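플로누라 데스크 선반 (서랍 세 칸 포함)

브랜드: Flonura
색상: 내추럴 우드
구성: 선반 본체, 반투명 서랍 3개, 조립용 나사, 육각 렌치
배송: 주문 후 2~5일

안녕하세요, 책상 정리용품 페이지 맡고 있는 세뇨 바와(Senyo Bawa)예요. 이 선반은 제가 입고되자마자 하나 사서 집에서 쓰고 있어서 할 말이 좀 많습니다. 길어도 이해해 주세요!

저희 집 책상은 원래 벽 쪽 절반이 늘 못 쓰는 땅이었어요. 펜 꽂은 머그컵, 영수증, 다 쓴 줄 알았는데 안 버린 테이프, 충전기 머리 같은 게 한 줄로 쭉 서 있고 저는 앞쪽 절반에서 쪼그리고 일하는 식이었죠. 그래서 벽에 붙여 놓는 낮은 선반을 오래 찾았는데, 마음에 드는 건 대부분 서랍이 따로 팔거나 서랍이 아예 안 들어가는 높이더라고요. 플로누라는 처음부터 서랍이 같이 옵니다. 상판 밑에 나란히 세 개가 들어가고, 뼈대가 트여 있는 구조라 보기에도 답답하지 않아요.

나무 색은 밝은 편이에요. 모니터로 보면 조금 노랗게 나오는 분도 있을 텐데, 실물은 밝은 금발색 나무에 가깝습니다. 저는 갈색 책상 위에 올려놨는데 색이 딱 맞지는 않아도 오히려 가구 느낌이 나서 좋았어요. 흰 책상 쓰시는 분은 더 쉽게 어울릴 거고요.

서랍은 뿌연 흰색 반투명이에요. 이걸 제일 많이 물어보시는데요, 속이 다 보이는 투명이 아니라 뭐가 들었는지 윤곽만 은은하게 비치는 정도예요. 저처럼 서랍 안까지 예쁘게 정리할 자신이 없는 사람한테는 이쪽이 훨씬 마음 편합니다 ㅎㅎ 빨간 가위 넣어두면 뭔가 빨간 게 있구나, 하고 찾을 수는 있고요.

저는 왼쪽 칸에 포스트잇이랑 클립, 가운데에 케이블, 오른쪽에는 약이랑 립밤 같은 자잘한 걸 넣어요. 칸막이는 안 들어 있으니 더 잘게 나누고 싶으면 트라켄(Traken) 미니 트레이를 같이 보세요. 서랍 하나에 2개씩 들어갑니다. 저는 케이블 칸에만 넣었어요. 나머지 두 칸은 그냥 툭툭 던져 넣습니다.

조립은 솔직히 어렵지 않은데 순서가 중요해요. 옆판 두 개를 먼저 세우고 상판을 올리기 전에 가로대를 끼우셔야 합니다. 저는 상판부터 조였다가 다시 풀었어요. 나사는 처음엔 다 느슨하게 걸어만 두고, 평평한 데 세워서 흔들림을 본 다음에 한 번에 조이세요. 서랍은 맨 마지막에 넣으면 되고요, 뒤쪽을 살짝 들어서 밀면 잘 들어갑니다.

위쪽은 생각보다 쓸모가 많아요. 처음엔 화분을 놓을까 했는데 물 줄 때마다 내리기 귀찮아서 지금은 필통 자리가 됐습니다. 길쭉한 필통은 눕히지 말고 벽 쪽으로 기대 세워 보세요. 자리도 덜 먹고 손만 뻗으면 바로 집혀요. 다만 천으로 된 말랑한 필통은 내용물이 적으면 자꾸 주저앉으니까 어느 정도 채워진 게 좋아요.
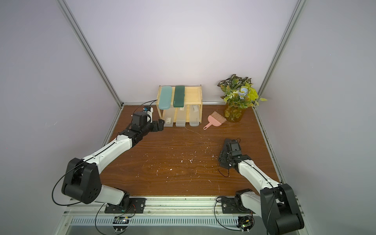
필통 색은 연한 아쿠아랑 진한 초록 조합을 추천해요. 밝은 나무 앞에 두면 둘 다 예쁘고, 색이 확 달라서 볼펜용이랑 색연필용으로 나눠 쓰기도 좋거든요. 필통은 이 상품에 포함되지 않습니다!

그리고 분홍색 쓰레받기 브러시도 하나쯤 책상에 두고 써 보시라고 하고 싶어요. 지우개 가루 쓸어낼 때 이만한 게 없어요. 선반 앞쪽을 비워 두면 슥슥 쓸기도 편하고요. 브러시 역시 따로 준비하셔야 해요.

관리는 간단해요. 나무 부분은 마른 천으로 닦고, 뭘 흘렸으면 꼭 짠 천으로 닦은 다음 바로 말려 주세요. 서랍은 빼서 미지근한 물에 중성세제로 씻으면 됩니다. 철 수세미는 쓰지 마세요, 뿌연 표면에 긁힌 자국이 남아요. 서랍에 바코드 스티커가 붙어 있으면 드라이어로 조금 데워서 모서리부터 천천히 떼 보세요. 급하게 뜯으면 끈적이가 남는데, 그럴 땐 식용유 한 방울이면 돼요.

자주 받는 문의도 적어 둘게요.

서랍만 따로 살 수 있는지 많이들 물어보시는데, 6월 입고분부터 낱개로도 판매해요. 상품 번호 189로 검색하시면 나옵니다. 선반 본체는 167번이고요.

두 개를 위로 쌓아도 되는지는... 권하지 않아요. 쌓으라고 만든 구조가 아니라서 서랍을 당길 때 위쪽이 밀립니다. 옆으로 나란히 두는 건 얼마든지 괜찮아요.

모니터 받침으로 쓰고 싶다는 분도 계셨어요. 저라면 모니터는 드루콘(Drukon) 받침대에 올리고 이건 그 옆에 두겠습니다. 선반 위에 무거운 게 올라가 있으면 청소할 때 옮기기가 너무 힘들어요.

술레마나(Sulemana) 책상 쓰시는 분은 뒤쪽 전선 구멍 위치를 먼저 확인해 주세요. 벽에 딱 붙이면 구멍이 가려질 수 있어요. 이럴 땐 옆으로 조금만 밀어 놓으시면 됩니다.

교환이나 반품은 받으신 상자를 그대로 두셨다가 보내 주시면 제일 빨라요. 조립한 뒤에는 단순 변심 반품이 안 되니 꼭 놓을 자리부터 재 보시고요. 나사가 모자라게 왔다면 새로 주문하지 마시고 문의 남겨 주세요. 나사만 따로 보내 드립니다.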